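Notes pour l'intervention « Fleurs séchées, petits vases », atelier Sana

Rappeler le prix de départ : 16 euros par composition.
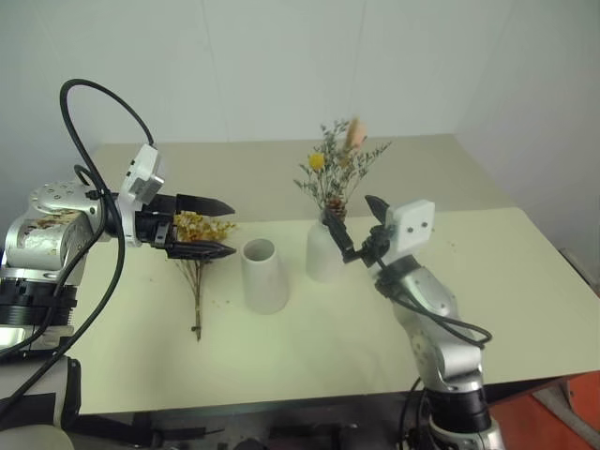
Le choix du vase d'abord. Col étroit pour peu de tiges ; le rond tient déjà un plumet rose pâle et une petite pomme de pin.

Parler des miettes sur la table. 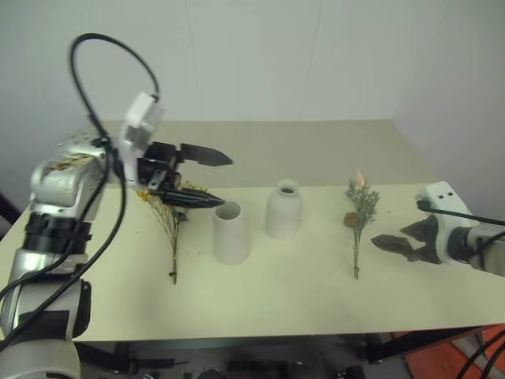

Tiges et supports

Pomme de pin : une pique en bois de 32 cm, à recouper.
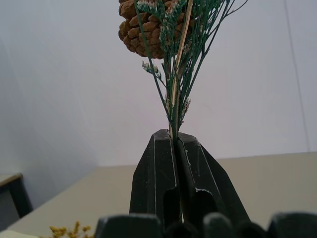

Faut-il de l'eau ?
Aucune, le vase reste sec.

Finir par le bouquet jaune.
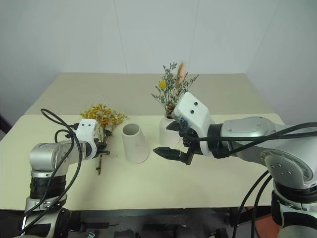 Combien de temps ça tient ?
Jusqu'en août, loin du soleil.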